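Questions I Get About the Bedroom Recordings

I've been running the home task recordings at Huvum since November, and the same questions keep landing in my inbox. So I've put my answers in one place. If you're about to start on the Brosberg rig, or you're just curious what we do in there all day, have a read. Last updated Thu 7 January.

What are you collecting, exactly?

Examples of a person doing a chore through the robot. One of us drives both arms, the robot does the chore, and everything gets saved together: what the cameras saw, where the joints were, what the grippers were told to do. One go from start to finish is an episode. The learning system gets a big pile of episodes and tries to work out what it should do next from what it sees.

Why so much cloth?

I ask myself this most afternoons! A mug keeps its shape when you pick it up. A pillowcase doesn't, and it never lands the same way twice, so you can't get far with a handful of tidy examples. Cloth is also most of what needs doing in a bedroom, once you start looking.

How many episodes do you need for one task?

We plan for 200 per task and look at how training is going after the first 100. If the model is already doing sensible things by then, we spend the rest on odd starting positions. If it's flailing, we go back and watch our own recordings, and usually the trouble is sitting right there in how we drove.

How long is one episode?

Depends on the chore. Picking up one piece of cloth can be over in 20 seconds. Making a whole bed takes far longer, and we split it into stages so that a mistake near the end doesn't cost us the whole thing.

Do you crumple things on purpose?

Yes, and I'm fussy about it. My first batch was no good because I kept dropping the cloth in the same neat little heap, and the model learned my heap. Now we toss it, turn around, and take whatever we get. No fixing it before you press record, please.
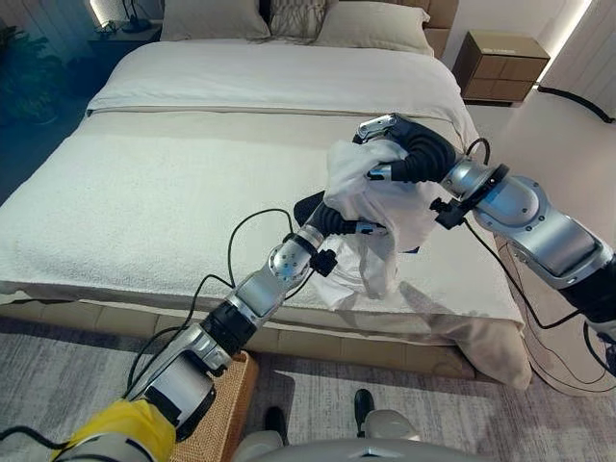

Two-arm work is the part new operators find hardest, and I get more questions on it than on everything else together. Your instinct is to do it all with your good hand and let the other arm hang around looking useful. Try to give each arm its own job instead. With the white cloth up over the bed, one gripper has the upper edge and the other has the lower left part, and from there you can start thinking about where the next fold or corner is going. Move slowly when both arms are holding on. If you pull them apart too fast you'll get a nice tight sheet and then a very sudden empty gripper — we keep a separate folder of those.

Can I stop and think in the middle of an episode?

A short pause is fine. A long one is a pain, as the model sees a stretch where nothing happens and learns that doing nothing is a pretty good option. If you're stuck, end the episode, mark it "operator stop" and start over. I'd much rather have that than 40-odd seconds of you wondering where the hem went.

What if I drop something?

Keep going! Pick it up the way you naturally would and carry on. Recoveries are some of the most useful material we have, and in the early weeks I was deleting them like an idiot. The only drops I throw out are the ones where the cloth ends up somewhere the arms can't reach.

Should I drive from the robot's cameras or just look at the bed?

From the cameras, always. If you peek around the arm to find a corner, you're using information the model will never have. It feels clumsy for the first day or two. Then one morning you notice you've stopped leaning.

Is one bedroom enough?

Nope. We have the Brosberg room and the one at Plondska, and the two are dressed differently. We also swap bedding between sessions and change the lights, and shadows matter more than I expected. An arm throws a shadow on a pale duvet and the cloth throws one too, so if you only ever record with the same lamps on, the model can get weirdly attached to them.

Who checks the recordings?

Whoever didn't drive. The checker watches the episode at double speed, sets the start and end points, and writes one plain sentence saying what was done. "Lifted the cloth off the bed with both arms" is great. "Cloth task OK" is not, and I will send it back to you.

What's the Šimkus list?

Our list of starting setups, named after the meeting room where we wrote it. It has 29 of them for cloth: flat, bunched up, half under a pillow, hanging off the foot of the bed and so on. Pick the next one on the list, even if you like another one better. Everybody likes flat.

How long is a shift?

Two hours of driving, then swap. Past that, the driving gets sloppy and you stop noticing. If your shoulders hurt before then, swap early and put it in the log.

I have a question that isn't on here.

Send it over and I'll add it. The one I'm still working on is fitted sheets, so please be patient with me on that.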